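Pridormont Community Kitchen – Walk-Through, July
Checked by: Irja Laaksonen
Start: 7:50 a.m.

Exits and floor
Back door opens fully. OK
Mats flat, no curled corners. OK, and the new ones from Ruotsalainen grip beautifully!
Stair light. Replace bulb.

Cups and crockery
Chips and cracks. 117 pieces gone over, two bowls thrown out. Great result – last July we lost a whole shelf.

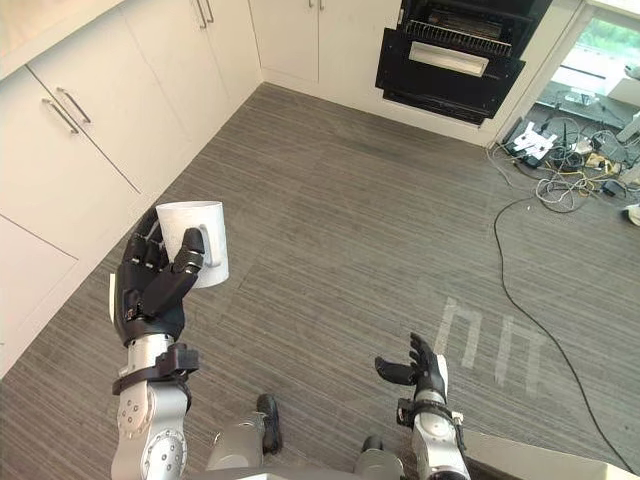

Plain white mug, handle side.

Handles tight. OK
Stacks no higher than the shelf lip. Plates are over, move a pile down.

Hot water and burns
Urn lid locks. OK, lovely firm click now
First aid box. Burn gel is low, order 25 sachets.
Tap temperature sign. Faded, reprint.

Fire
Blanket on hook by the stove. OK
Extinguisher tag in date. OK
Hood filter. Greasy at the left end, soak overnight. 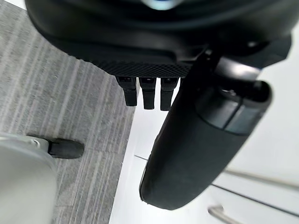 Eetu Hakala asks whether the filter could go on the monthly list, as the fish suppers clog it well before the quarter is up. Yes please – added.

Electrical
Toaster cord. Worn near the plug, taken out of use.
Outlets by the sink. Test button trips every one. Really pleased with that.

Still open: bulb, sign, gel, toaster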